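Latus Two-Finger Gripper Module
For household and light bench work. Fits the Dimitrov wrist plate and the Pusa handheld grip. 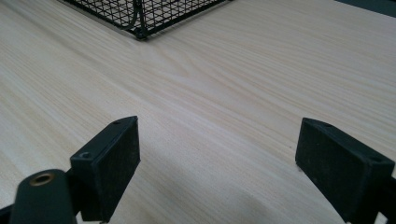 Can a machine with a gripper like this do household chores yet?

Parts of them. Picking up a cup, moving folded towels into a bin, or clearing a table of known items can be done at a slow pace with a person nearby. A whole chore from start to finish, in a home the machine has not been set up for, is still unreliable. Shop-floor jobs are further along, mainly where parts arrive in the same place and the same order every time.

Overview

The Latus is a parallel gripper with two flat-faced fingers. Both fingers move together and stay parallel through the full stroke. It is sold in two versions. The powered version mounts on an arm. The hand-operated version is moved by a person, so that a task can be worked through before any arm is bought or programmed. Finger geometry is the same on both.

Pads are bolted on and can be changed with a 2 mm hex key. Do not glue pads in place. Glue residue shifts the closing position and the fingers will need to be zeroed again.

Specifications

Opening, full: 100 mm
Grip force, powered version: 60 N maximum, adjustable
Weight, powered version: 400 g without cable
Supply: 24 V DC
Wrist pattern: Dimitrov four-bolt
Pad inspection interval: 1000 cycles

Suitable work

Rigid items with two roughly parallel sides: boxes, jars, bottles, blocks, tool handles. Wire baskets and bins can be lifted by the rim or handle if the load is light and centered. Folded cloth can be moved if the fold is at least as thick as a finger joint.

Work that still gives trouble

Loose cloth, plastic bags, and anything that changes shape when squeezed. Thin flat items such as cards and coins, unless they overhang an edge. Plates wet from the sink. Items nested inside a basket, where the fingers catch the sides before they reach the item. We do not recommend the Latus for knives or open containers of hot liquid.

Glare on a pale tabletop can throw off camera-based positioning. If approach errors cluster in one part of the work area, move the lamp before changing any settings.

Care

Brush dust off the pad faces before each shift. Wipe with a damp cloth and let them dry fully. Solvents harden the pad surface. Check finger screws at each pad inspection and replace pads in pairs.

Test notes

Tùng Lò of our applications bench ran the powered version on a table-clearing routine in July. Almost all of the missed picks were bags and napkins. Jars and boxes gave little trouble once the approach height was set. The routine file is included with the Jutudum controller package and can be edited.

In the box

Gripper, one pair of pads fitted, one spare pair, hex key, four wrist bolts. The 24 V supply and the Jutudum controller are ordered separately. Orders placed before noon on Thursday ship the same week.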